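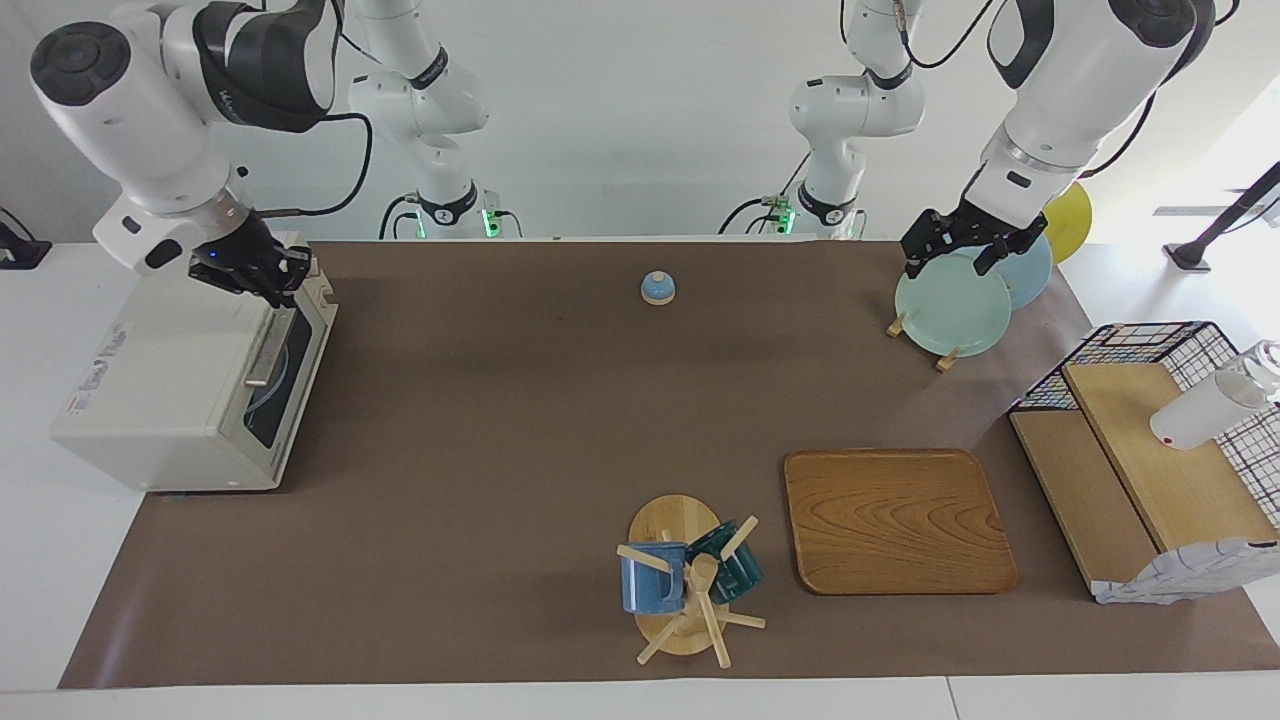 The Second Suitcase

Olaia Casado had packed for two weeks in the mountains. Sem Van Hecke had packed for the sea. They found this out on the bed in their flat, at nine in the evening, with the taxi ordered for five.

"Narnholm is on a lake," Sem said. "A lake has a beach."

"It's October."

"People swim in October."

She held up his trunks, then put them back, because they had been married for 2 days and she didn't want to start.

The trip was a present from her godmother, Purificación Montes, who had been there once, 17 years before, and still talked about the breakfasts. She had paid for the train and the boat and a room at the Šindelář, which had 9 rooms and no lift. She had also given them a suitcase, a hard green one, and asked them not to open it until they arrived.

"It's heavy," Sem said, lifting it off the floor and setting it down again.

"She said it would be."

"What if it's something we can't take over a border?"

"She was a tax inspector, Sem."

They slept badly. Olaia got up at three and swapped one of her jumpers for a dress, then lay awake wondering if the jumper had been the better one.

Sunday at the Lake

The boat came in late and the rain came with it. A woman called Nhàn Đặng met them at the jetty with a handcart and wheeled the three cases up the hill without asking which were theirs. She wouldn't let Sem push.

"You are the Montes party," she said. "I have your letter."

In the room they opened the green case on the floor. There were two pairs of walking boots in it, in the right sizes, wrapped in newspaper. Under the boots were two thick towels and a bathing cap that had belonged to somebody's grandmother. At the bottom was an envelope with 65 in coins for the boat to the far side, and a note in Purificación's square writing.

The boat man does not give change. Swim before breakfast, walk after it. Ring me when you are home and not before.

Sem put on the bathing cap. It was too small and sat on top of his head.

"Before breakfast," he said.

Olaia looked out at the rain on the lake. Then she went to find out what time breakfast was. 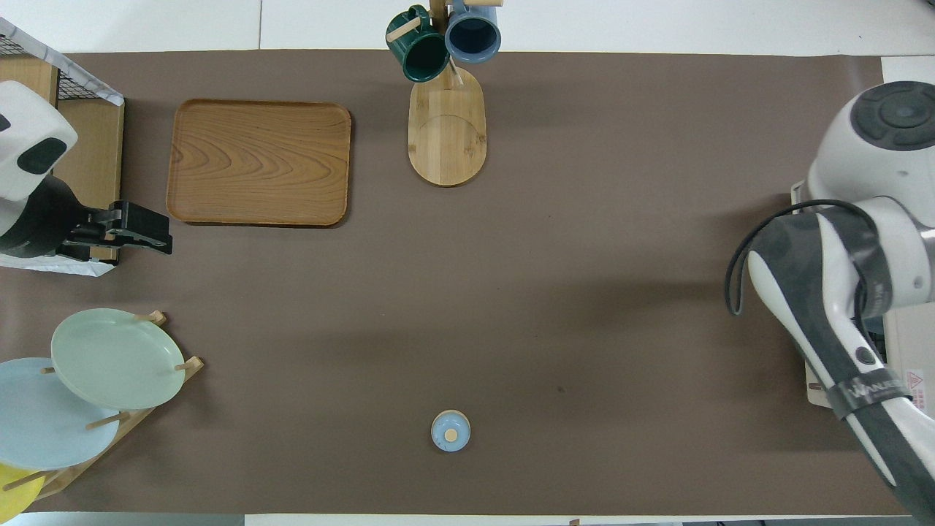 Monday

It was at eight. They were in the water by seven, and she screamed so loudly that a light went on in the house next door.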